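# Kioko: controller drift and stick dead zone, ranked lobbies

Status: open, but we're getting so close!

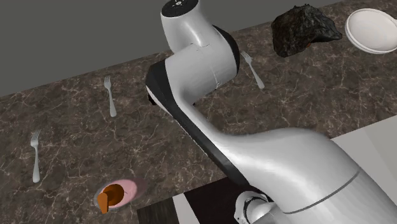
*White arm with black panels over the dark marble counter, rendered.*

**Report**

Aim slides left on its own in Kioko after the April patch. It only happens in ranked lobbies. Practice range is fine, campaign is fine, and the same pad feels great in every other game I own. I play on the Sidmont server and use a Paline wireless pad, firmware up to date.

**Tried so far**

- Restarted the game and the launcher. No change.
- Reset all controls to default. No change, and I lost my button layout (my own fault, I should have saved it first).
- Plugged the pad in by cable. Drift still there, maybe a little slower.
- Swapped to an old spare pad. Same slide to the left! I was thrilled, as I'd been dreading buying a new one.
- Raised the dead zone from 3 to 8. The drift went away for three matches, then came back in the fourth.

**Update, 7:40 pm**

Found something fun. After the fourth match I opened the settings again and the dead zone was back at 3. I never touched it. Set it to 8, queued for ranked, checked in the lobby: 8. Checked again once the map loaded: 3. So the game is loading an older profile from somewhere, and my sticks may be perfectly healthy.

**Update, 9:15 pm**

Thanks so much to whoever replied with the Netitz overlay tip, what a great catch! Netitz keeps its own copy of the controller profile and pushes it when a ranked match starts. I turned off "sync input settings" in the overlay and played until bedtime. Dead zone stayed at 8 the whole time and the aim sat right where I left it.

One thing is still odd. With sync off, the rumble strength shows as 38 in the menu but the pad doesn't rumble at all. I can live without it for now, but I'd love to get it back.

**Still to do**

- Delete the old Netitz profile, turn sync back on, see if rumble returns
- Try the same thing on a different server
- Attach the input log from a bad match and a good one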